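搬工作室第一弹，先发桌子 🧵

1/ 纠结了一个多月，终于把那张橘棕色木纹桌面的桌子定下来了！Rarketti 的，圆角，黑色金属腿，800 块。之前看中的那张要贵将近一倍，加购物车又删掉，删掉又加回来，来回好几次，最后还是输给钱包。

2/ 选圆角是有血泪史的。上一张桌子四个角尖得要命，我每天路过都要撞一下胯骨，左边那块青一直没消过（朋友还以为我去学滑板了）。所以这回我搜桌子，第一个筛选条件就是圆角，第二个才是价格。

3/ 组装比想象中顺！说明书画得挺清楚，四条腿拧上去，翻过来，完事。唯一的问题是翻桌子那一下，一个人真的别逞强，我腰到现在还酸着。内六角扳手用完随手一放，现在又找不着了，这是我今年丢的第几把我也不想算了。

4/ 然后就是纸箱。大纸箱我一直舍不得扔，总觉得以后搬家、寄东西用得上，拆完就往桌子后面一靠，想着周二收废品的来了再说。结果周二我睡过头了。再下一个周二，我又觉得“要不还是留着吧”。你们家是不是也有这么一个箱子？

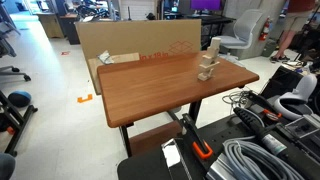
5/ 桌面我现在给自己立了规矩：不常用的一律不许上桌。目前唯一有居留权的是那个浅色木块叠起来的小人，瘦瘦的脑袋，宽宽的身子，两条腿叉开站着，我越看越喜欢。以后要是再添摆件，得先问过它同不同意 😂

6/ 地上就别提了。白的灰的线缠成一团，就在桌腿旁边，我每次下定决心要理，蹲下去看两眼又站起来了。买了一包 Wemico 的魔术贴扎带，76 根一包，够我扎到明年，问题是包装还没拆。

7/ 求问各位，线到底怎么收才不会过两天又乱？我现在想到的办法：
- 桌板底下装一个理线槽，插排也塞进去
- 每根线两头都贴标签，免得拔错
- 太长的先绕圈再扎，别直接往地上一扔
有用过的麻烦说说，特别是理线槽，我怕打孔把桌板打穿。有免打孔又粘得牢的更好！

8/ 旁边那张黑色台面我打算放到最后收拾。工具、线、金属件全堆在一块儿，东西是真的都有用，但是每次要找一样就得把另外几样全挪开。看了 Radonjić 家的洞洞板，245，带挂钩，有点心动。可是墙是租的，房东说不能钻，又卡住了。

9/ 评论区有人问椅子，还是老的那把，带轮子的，没换。轮子一压到线就卡，我得先抬屁股再挪椅子，姿势非常难看。所以归根到底还是得先理线……好的我知道了，别催我。

10/ 也有人问 Mustside 那款升降桌怎么不买。去店里试过，升起来挺稳的，但我太了解自己了，站着办公我撑不过 18 分钟，最后肯定永远停在最低那一档。省下来的钱买个理线槽再吃顿火锅，不香吗！

11/ 今晚的目标就一个：把扎带拆开。纸箱先不动它。理好一根线我就回来更新，理不好就当没发过这条。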